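Matham Shared Workshop -- Help Tickets
Ticket: three-finger hand does not hold its pose after arm moves
Opened by: Paraschiva Ghiță
Area: bench 2
Status: open, waiting for part
Opened: June 2026

Problem

The hand on our arm build loses its finger position when the arm turns over. When the arm is upright I send the half-closed pose and all three fingers go there and stay. When I turn the arm so the fingers point down, the right finger opens a little by itself after some time. The controller does not report any error. It still believes that the finger is in the place where I sent it.

This makes trouble for the sorting job, where the hand should wait over the box in half-closed pose and then go down. With the finger too open it touches the side of the box.

What I have tried before writing

I restarted the controller and loaded again the settings which Isauro saved in May. No change.

I made the hold current higher in two steps. At the second step the motor of the right finger became too warm for my liking and I put the old value back. Please do not repeat this without somebody standing near the switch.

I exchanged the cables of the middle and the right finger at the board. The fault stayed with the right finger, so I think the board channel is good and also the cable.

Reply from Isauro Cortés

Thank you for exchanging the cables, I would ask for this first. Please check if the small screws at the finger joint are tight, and write how many cycles the hand has made. The counter is in the Condex menu, second page. Also, does it happen when the arm stays down and you only move the fingers?

Reply from Paraschiva Ghiță

Counter says a little over 1,000. The screws were tight, I only touched them with the driver and they did not move.

I did your test. Arm parked with fingers down, I sent open and half-closed 20 times. In 14 of them the right finger opened again before one minute passed. The left and the middle finger did not do it even one time. Then the same test with arm upright: no fault.

So the direction is important. I thought about weight, but the finger is light and the other two have the same joint. My next idea was the bellows cover. It was put on again after the wrist repair, and if it is twisted it can pull on the tendon of the finger when the wrist is bent down. I loosened the cuff, turned the bellows back until it had no tension, and closed it again. After this the finger opened slower, but it still opened. I would say the bellows is part of the problem and there is also something else.

The position of the hand over the box, with fingers down and a bit curled, as I leave it parked for the tests: 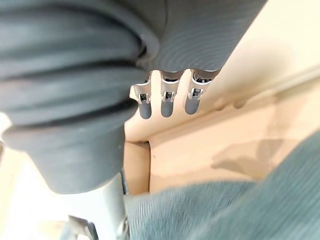 Noemí Escobedo wrote that she had the same slow opening on the Lozano gripper last year, and there it was the brake spring behind the motor, worn on one side. In her opinion the bellows only made it visible earlier. She asks to take the right motor out and turn the shaft by hand with the power off -- if it turns easily in the opening direction and hard in the closing direction, the spring is finished and no setting will help.

Reply from Paraschiva Ghiță

I did what Noemí asked. Shaft turns easily to open, hard to close. For comparison I took out also the left motor and this one is hard in both directions. I feel a bit sorry for the hours I spent with the current settings, but now it is clear.

Spring is ordered from Nustotel, the same part number as on the old label inside the drawer. Until it comes, the hand may be used with arm upright only. I put a paper on the controller with this text.

To do when the part arrives:
Change the spring, right motor.
Repeat the test with fingers down, same number of cycles.
Mark the correct position of the bellows on the cuff with a white pen, so it is not closed twisted again.

Eliseo has the key for the small drivers, please ask him before you take them.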